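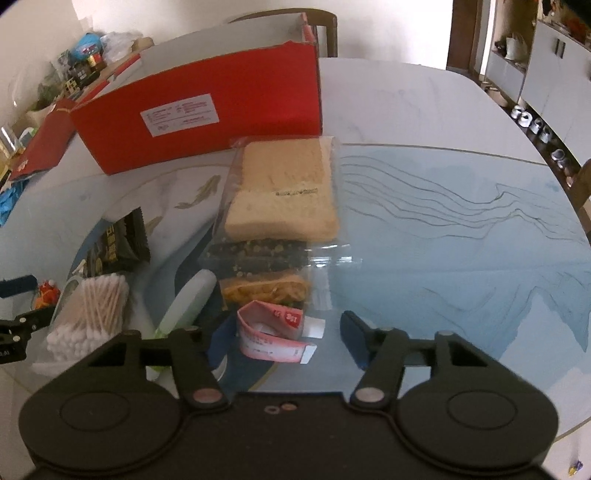
From: Ratree Panyasiri
To: Mallden Snack Swap list
Date: 14 November 2022
Subject: Re: bread with floss, keep it or freeze it?

Hi all,

Meesuk wrote:
> Has anyone tried the bread in the tall clear bags yet? My parcel came
> and I can't decide if I should freeze it or just eat the lot. Also, is
> the dark slice black sesame? My kids won't touch it until I know.

I opened my parcel this morning and went straight for the same thing! I can't swear to the dark one either. It has yellow bits all through it and I'd guess black sesame or some kind of seeded loaf, but my Chinese reading is hopeless and my sister who usually helps is away until January. The orange shreds under it are what I signed up for. I'm calling it floss until somebody corrects me (crispy, a bit sweet, gets absolutely everywhere, so use a plate).

On freezing: I did that with the last batch and the plain slices came back fine after 2 minutes in the toaster oven, but the floss went sad and chewy. So I'd eat the filled part first and freeze only the bread. Check the date too, mine is stamped in tiny print and I nearly missed it.

I paid 66 for my share including postage, which seemed like a lot until I saw how big the red box was. Please don't flatten yours if it's still in good shape! I want to reuse a few for the Galside folks, and I can pick up from anyone near the library.

Does anybody know if we're ordering again before the holidays? Put me down for 5 bags if so, and more if Meesuk's kids come around.

Ratree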